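Drultano Hall, floor and fire walk-through
Checked by: Siamak Shokri
Date: 2019-03-10
Result: pass, 2 items to fix

Entrance and hallway
Exit sign lit: OK
Front doors open outward without a key: OK. They swing beautifully since the new hinges went in!
Mat edges flat: FIX. The back corner curls up and catches your toe.

Main room
Posted occupancy 217: OK, sign is easy to read from both doors
Extinguishers charged and tagged: OK, needles all in the green
Stage steps, handrail tight: OK (I leaned on it hard, it didn't budge)
Emergency lights, test button held down: FIX. The unit over the stage fades after 7 minutes. Ratik has the battery in stock.

Floor coverings
Paper flat, no bubbles or torn edges: OK
Tape pressed down along its full length: OK, and such tidy work
Brown paper and blue tape:
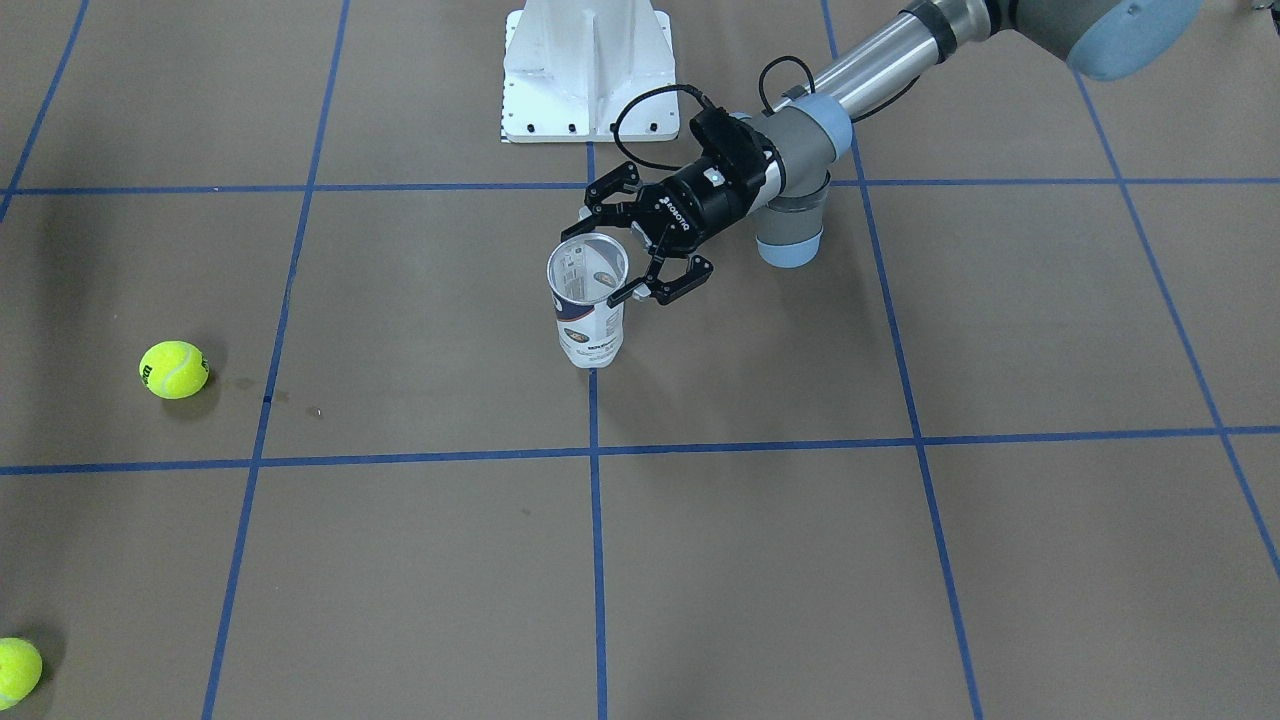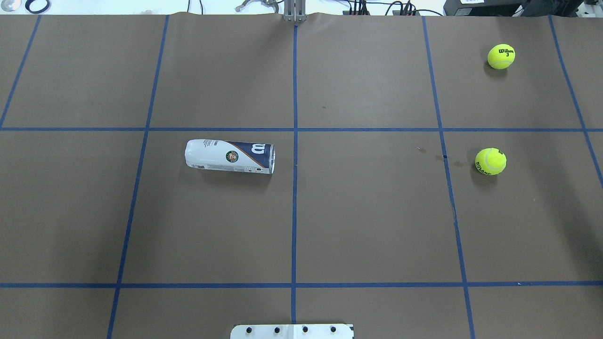
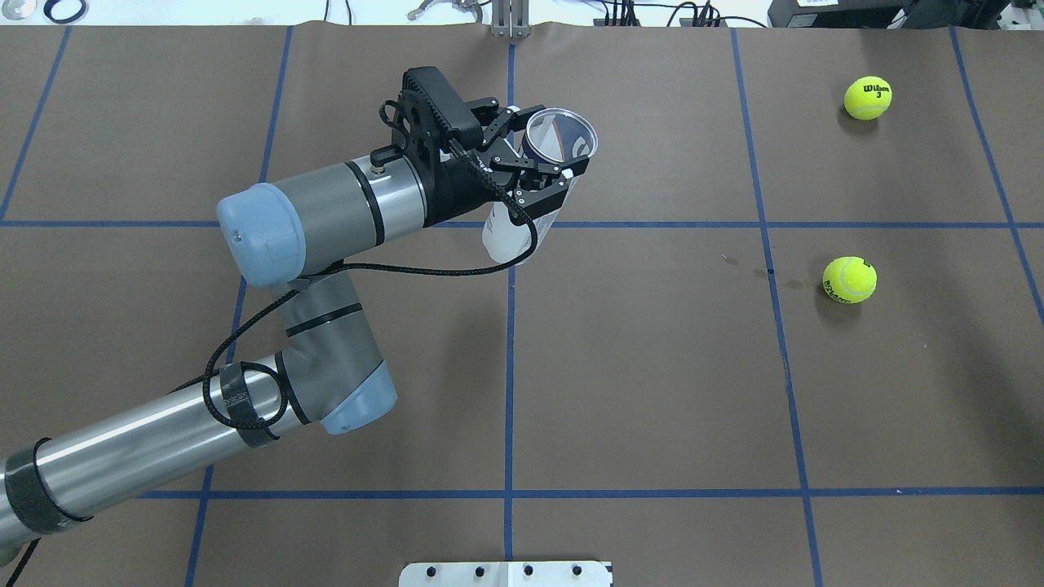
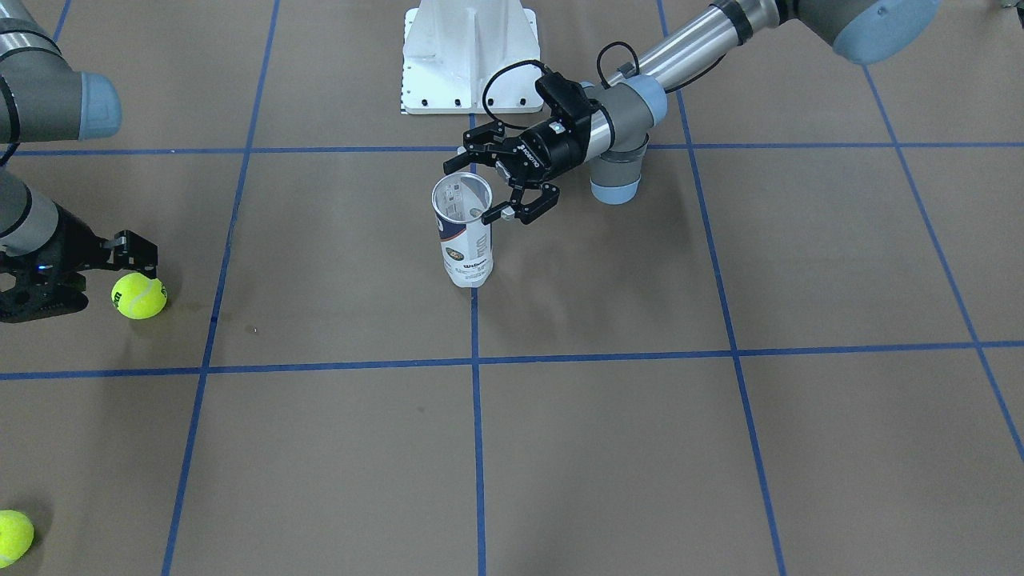 MacPherson wrote back that the mat should be replaced instead of glued again, as the last gluing only held until December, and asked whether the new one could have a beveled rubber edge. Yes please! I've put in for the heavy one from Gello.

Kitchen
Hood filter clean: OK, best I've seen it
Outlets by the sink trip on test: OK
First aid box: OK, burn gel restocked, 8 packets
Knives in the block, blades down: OK

Outside
Ramp free of leaves and grit: OK
Path light on timer: OK, now comes on well before dark

Recheck the mat and the stage light before the next booking.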